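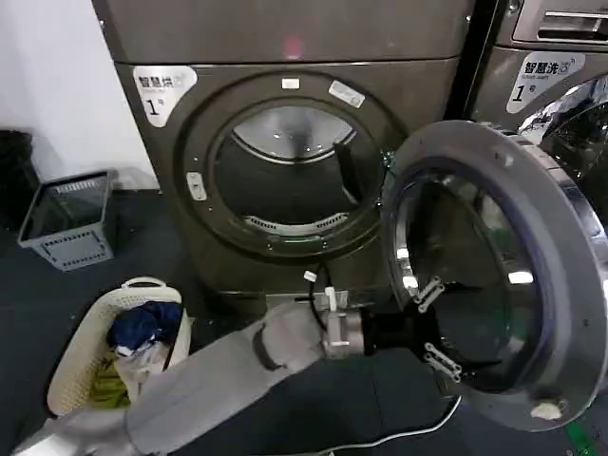 **Dryer no. 1, Vevness laundry room. 4 out of 5**

Quick one bc I've got a load going. Been using the gray front loader since March, mostly towels, some bedding. Paid 49 for the drying pass, good for the whole season.

Good stuff first. The door. Big round thing, swings way out, so you can get a full armload in without dropping socks everywhere. Drum is stainless, perforated, wipes down fast. Haven't snagged anything on it yet, and I dry a lot of cheap knit stuff.

Lint grille is right down at the bottom of the opening, curved, little slots. Easy to see, so no excuse. Check it every load. Unnur Ásgeirsdóttir had it before me one time and I pulled out enough fluff for a pillow. (Unnur if you read this, love you, clean it.)

Towels: great. Fluffy. Jeans: fine, waistbands stay damp, give it a second go. Duvet: no. Balls up in the middle and the outside gets hot while the inside is still wet. Took mine out twice to shake it and gave up, hung it over the stairs.

Dont love the door glass. Dark tint, can't tell if your stuff is tangled unless you open up. And with the door open it eats the space on the right, so park your basket on the left or you'll be shuffling it the whole time.

Labels are in Chinese, the number 1 is nice and big though so you can tell people which machine. Malou Lauritsen taped a cheat sheet to the wall in the hallway, use that for the settings.

Noise ok. Smell ok. Would I buy one for home? If I had the room, yeah, probaly. For now I'll keep hauling bags down. Duvets go to Molliler, they have the huge ones.

June 2020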